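Dissection puzzle

A dissection puzzle, also called a transformation puzzle, is a flat shape cut into pieces that can be put back together to make the same shape or, if the owner has patience, a different one. The best known is the tangram, a square cut into seven pieces. Most people have owned one at some point, and most of those sets are now missing a triangle.
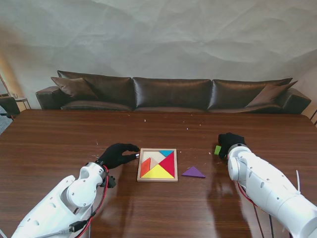
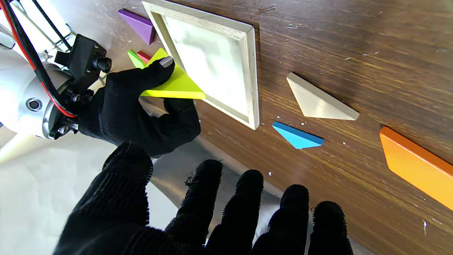

A tangram and its wooden tray.

The idea is much older than the toy. Greek writers knew a fourteen-piece square, usually called the stomachion, and scholars have argued for a long time over whether it was a game, a math problem or a way of avoiding other work. The tangram came out of China and reached Europe and the United States in the early nineteenth century, where it set off a craze. Books of outlines were printed in large numbers, some with the answers in a separate volume, sold at a separate price.

Pieces

The standard tangram has two large triangles, one medium triangle, two small triangles, one square and one parallelogram. Each large triangle takes up a quarter of the whole. The medium triangle, the square and the parallelogram all have the same area, a fact that most people doubt until they have laid the two small triangles over each one in turn.

The parallelogram is the troublemaker. It is the only piece that has no mirror symmetry, so turning it over gives a shape that cannot be reached by spinning it on the table. Some outlines can be made only with it flipped. Sets with a printed or textured back make this awkward, and players have been known to decide that flipping is cheating shortly before finding out that it is required.

Rules

The usual rules say that all seven pieces must be used, that they must lie flat, that they must touch and that they must not overlap. The player is given a solid outline – a cat, a boat, a person apparently running from something – and has to fill it. Getting the pieces back into the square tray is generally treated as cleaning up, though for many beginners it is the hardest outline in the box.

Exactly thirteen convex shapes can be made from the seven pieces, as was proved in 1942. The number of shapes with dents in them is far larger, and depends on how strict one is about corners.

Paradoxes

Several well-known outlines come in pairs that look the same except that one has an extra part, such as a foot. Both use all seven pieces. The missing area has been spread thinly over the rest of the figure, where it makes the body a little larger and the eye does not look for it. The same trick can be played with other dissections, including the ones that seem to gain or lose a square unit when rearranged. In those cases a long edge that appears straight is usually bent by a hair.

Later sets

Makers have never been able to leave the square alone. Circles, hearts and eggs have all been cut up and sold. Among the smaller modern lines, the Trosska square has nine pieces and came with a booklet of 200 outlines, 23 of which are the same duck. The Lachance egg was issued in a first run of 1,000, with a curved piece so close in shape to its neighbor that owners commonly solved it wrong and were satisfied. A second run of 700 fixed the piece, and drew complaints that it was now too difficult.

The Terlow index, a hobbyist list of outlines for seven-piece sets, stood at 723 entries on September 13, 2023. Entries are sorted by subject. "Birds" is the longest section and "Other birds" is the next longest.

In schools

Tangrams are widely used to teach area, angles and fractions, often before the children have been told that this is what they are doing. Sets for classroom use tend to be larger and thicker than those sold for the home. The Rakel system color-codes each set so that stray pieces can be returned to the right bag, which works well in classes where someone returns them.

See also

Jigsaw puzzle
Pentomino
Polyomino
Stomachion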